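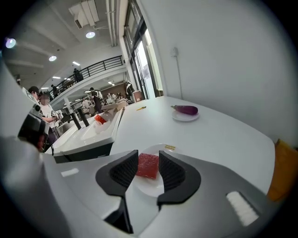

Primer is the least discussed stage of finishing a resin kit, and the one most often blamed when the paint lifts. Anyone who has pulled masking tape from a hull side and seen the undercoat come away with it will know the feeling. Before a brush or airbrush goes near the model itself, it pays to have test pieces: flat, square blocks, painted in the colour to be used and set on a plain white plate, where the true shade of a red can be judged against a neutral ground. A slight gloss on a flat face shows up any speckling at once, and speckling at the test stage costs a block and an evening. On a finished hull it costs a good deal more.

The kit used for this article is the Fleditz river tug in 1/72, a resin hull with a cast deckhouse and a small fret of brass. Nhyira Akpalu built two of them over the winter and kept notes on both. The first was washed in warm water and washing-up liquid, left overnight and primed with Olik grey from the can. The second was scrubbed with a stiff toothbrush, soaked for 3 hours in a diluted degreaser, rinsed twice and primed with the same product from the same batch. On the first hull the tape test failed along the waterline, where the release agent had collected in the plating detail. The second held everywhere except for one patch under the stern.

Olik grey is a solvent primer and bites well into styrene. On resin it relies much more on the condition of the surface. Akpalu now rubs the whole hull down with a fine sanding sponge after washing, including the areas that look clean, and treats the brass separately. Brass should be wiped with vinegar, rinsed, dried and given its own etching coat before it is fixed to the model. Priming it in place gives a thick edge where metal meets resin, and this edge will show through any dark topcoat.

Oi-ling Cheung, whose harbour models have appeared in these pages before, takes a different route. She uses Flistwood acrylic primer through an airbrush, in three thin coats with a gap of 20 minutes between them, and lets the result stand for two days. The drawback is sanding. Acrylic primer tends to tear if it is worked too soon, and the torn edge cannot be feathered. Small faults are best left until the second day and then cut back wet. Her tug carries an oxide red below the waterline, Osei number 1109, thinned to the consistency of skimmed milk.

Red needs care over grey. It covers poorly and goes brown in the recesses. A light pink undercoat cures this, though a pale tan works nearly as well and is easier to hide if the red chips later. Pressure should stay low and the nozzle close. Cheung rubs down between colour coats only where dust has settled.

Decals on the Fleditz sheet are thin and will silver over a matt surface, so a gloss coat is needed under the name boards and draught marks. The draught marks come as one strip per side. Cut them into separate figures, start at the bow and check each against the waterline before the setting solution goes on.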